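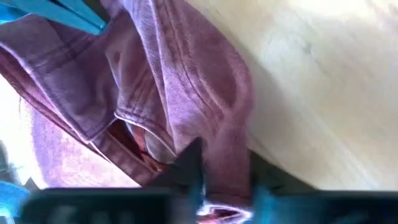

Was passiert eigentlich mit der Kleidung, die wir in den Sammelsack stopfen und dann vergessen?

Sie landet erst mal auf einem Tisch und wird von Hand angefasst, Stück für Stück. So habe ich es jedenfalls bei Bereo gesehen, einem Sortierbetrieb für Alttextilien, der im September einmal im Jahr seine Tore aufmacht. Ich wollte da seit Ewigkeiten hin (meine Schwester auch, die hatte dann aber Zahnschmerzen), und diesmal hat es endlich geklappt!

Los ging es in einem Vorraum mit Kaffee und sehr trockenem Marmorkuchen. Unsere Gruppe wurde von Shu-fen Yen geführt, die die Feinsortierung leitet und so schnell redet, dass ich mit dem Mitschreiben kaum hinterherkam. Angefangen hat der Betrieb im Jahr 2000 in einer ehemaligen Druckerei, und in der Halle steht immer noch ein Regal mit der Aufschrift »Papier A3«. Darin liegen heute einzelne Handschuhe.

In der Grobsortierung geht es laut zu. Säcke auf, Inhalt raus, und dann wird getrennt: Schuhe, Bettzeug, Kleidung, Unbrauchbares. Wir durften selbst ran, mit Handschuhen natürlich, und ich habe mich furchtbar blamiert. Für einen einzigen Pullover habe ich so lange gebraucht wie die Kollegin neben mir für einen halben Sack. Man muss nämlich alles erst mal auseinanderfalten, die Taschen umstülpen, Bund und Nähte abtasten. In den Taschen findet sich übrigens alles Mögliche — Einkaufschips, Haargummis, einmal wohl ein kompletter Schlüsselbund mit Briefkastenschlüssel. Dafür gibt es ein eigenes Kistchen am Eingang.

Spannend fand ich die Sache mit den Farben. Lila und Pflaume gehen im Laden schlecht, hat Shu-fen erzählt, bei Kindersachen dagegen wunderbar. Und weiche, angeraute Stoffe werden immer mit dem Handrücken geprüft, nie mit den Fingerspitzen. Ich mache das seitdem zu Hause auch und komme mir sehr fachkundig vor.

Danach ging es eine Etage höher in die Feinsortierung. Insgesamt 103 Kategorien gibt es dort, und auf dem großen Plan an der Wand heißen sie nicht etwa »Hose« oder »Bluse«, sondern tragen Kürzel, die man erst lernen muss. Neue Leute brauchen dafür über 59 Arbeitstage, bis sie allein an einem Platz stehen dürfen. Das Programm, in dem alles erfasst wird, heißt Cusum und sieht aus wie die Kasse in unserem alten Schwimmbad.

Ein bisschen enttäuscht war ich von der Ballenpresse. Die stand still, weil gerade Schichtwechsel war, und mehr als einen Blick durchs Gitter gab es nicht. Schade, darauf hatten sich vor allem die Kinder gefreut. Dafür war die kleine Nähstube wirklich schön! Zwei Frauen zeigten, wie man einen ausgeleierten Bund neu fasst und eine eingerissene Tasche mit heller Paspel einfasst, damit die Reparatur gleich wie gewollt aussieht. Ich hätte den ganzen Nachmittag dort sitzen können.

Am Schluss kommt man zwangsläufig durch den Laden, der heißt Bellier und liegt direkt am Hof. Ich habe eine Cordjacke und zwei Kissenbezüge mitgenommen. Die Jacke ist an den Ärmeln etwas kurz, aber das war mir egal.

Wer hinwill: Die Führung kostet nichts, man muss sich aber vorher anmelden, und die Plätze sind schnell weg. Feste Schuhe anziehen und den Kuchen lieber selbst mitbringen. Parken geht am besten hinter dem Baumarkt, von dort sind es fünf Minuten zu Fuß.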